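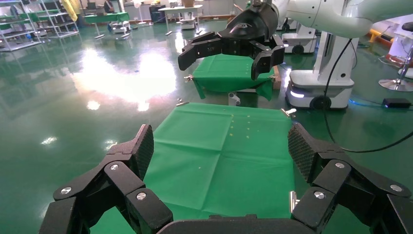
Home Notebook Rooms Materials Log in
Search this notebook Go

Notebook p. 73, Friday, Mitholm room

Green cloth day! I have wanted to get to this since the start of August and finally had both tables to myself from lunch on.

Setup first, so I can put it back the same way. Front table: green cloth spread over the top, one metal clip at each of the two far corners, near side left loose. Small table farther back: the same idea with the edges hanging down, metal clip on the left corner, small wooden block at the right edge. I like how the back one drapes. It settles by itself if you let go of it early enough, and all my bad attempts came from fussing with it after it was already fine.

Creases. The front cloth came out of the drawer folded small and the fold lines show up as a rough grid. My plan was to iron it and I'm so glad I didn't. The creases do two things. They give you something to line up against the table edge when you're laying it (find one long fold, run it parallel, done), and they make tiny ridges where crumbs park themselves. For a crumb test that's much closer to what happens on a dinner table than a dead flat cloth.

Now the crumbs. The yellowish bits are from the little jar on the Fumbridge shelf, the one with the label soaked off. Ileana calls them "the sprinkle" and I've given up asking what's in it. I dropped a pinch near the upper right and they ended up in a sort of loose column with a few strays. They show up beautifully against the green! On the gray Culatness cloth last week I spent half the time with my nose an inch from the table.

What I wanted to know: what's the nicest way to get small dry bits off a clipped cloth without unclipping it, and without sending them onto the floor?

Tried, in this order:

Flat hand, sweeping toward me. Fast, but it drags the cloth. The clips hold at the far side and the near side bunches up, and then the bits disappear into the bunch. You feel like you've cleaned it and then you pull it straight and there they all are again.

Flat hand, sweeping away from me, toward the clips. Surprisingly good for the first half of the trip. The cloth stays tight because you're pushing slack toward the clipped edge... no, wait, crossing that out. It stays tight because I was holding the near edge with my other hand without noticing. Did it again with that hand in my pocket and it rucked up right away. Good thing I repeated it.

Soft brush (the one from the Furnival drawer, short bristles). Lovely. Bits roll instead of sliding, and a small flick at each crease gets them over the ridge. Slow going. Went over it three times and a few still sat in the deepest fold.

Card edge, held low. This is the winner for me. Any stiff card will do. Keep it nearly flat, one hand resting on the cloth behind it, and walk it along the fold lines instead of across them. Along is the whole trick. Going across, the card hops at every ridge and leaves a little line of bits behind each one.

Pinching up one at a time with fingertips. Did nine and quit. It does work and I can see it being the right thing for two or three strays at the end, so I'm leaving it in. A dry fingertip picks up next to nothing unless you press, and pressing pushes the bit down into the weave.

Lint roller: didn't try it, ours has no sheets left.

Total time on crumbs was 80 minutes, including a long stretch on my knees with a dustpan that I'm counting as part of the hand-sweep result.

Clips vs block. I was rooting for the clips everywhere and I've come around to the block on the back table. A clip pinches a little fan of wrinkles into the corner, and on a small table that fan reaches a good way in. Where the block sits there's hardly any fan. Against the block: if you tug the hanging edge on that side, it travels. I'd call it fine for looking at and poor for working on. On the front table the two clips stay, no question, I leaned on the cloth quite hard and the far corners never budged.

One thing to watch on the front table, the silver metal bracket down at the lower right of the cloth. Lay the cloth a bit too far over and the corner catches on it, and then the whole right side looks skewed and you start blaming the clips. I did that twice before I saw it. Lay the right side first, check it's sitting free of the bracket, then clip right, then smooth over to the left and clip left. Clipping left first gave me a diagonal wrinkle every single time.

Ileana Ciobanu came by at the end and read the above over my shoulder. Her notes, more or less word for word:
- the card trick is how her grandmother cleared a table, except with the back of a butter knife
- try it with the cloth doubled
- why is the near edge loose, try a third clip
- put the stool back where you got it

I tried the third clip, middle of the near edge. It makes the hand sweep much better. It's also right where the card wants to come off the table with its load, so you end up steering around it. A clip at each near corner would be out of the way, but we're short on clips unless I rob the back table. Which I might! The block could do the left side over there too if I find a second one the same size.

Doubled cloth: only had time for one go. Creases much softer on top, bits sit higher, brush did it in one pass and a touch-up. That's exciting and I want to do it properly with everything on the list before I say more.

Left for next time:
- doubled cloth, full list
- second block for the back table
- same pinch every time, use the small spoon, level it off
- something bigger than the sprinkle, maybe torn toast
- try laying the cloth with the grid of folds turned forty-five degrees, just to see how annoying it is

Packed up 1830. I left the front cloth clipped on so the folds can relax over the weekend and I can compare on the next go. Please don't shake it out. If you need the table, undo both clips, fold it in along the old lines and set it on the shelf by the jar, and write down that you did.

The lid of the jar is cross-threaded again, go gently.

4 comments 2 shares 
Older entries Newer entries Back to Mitholm room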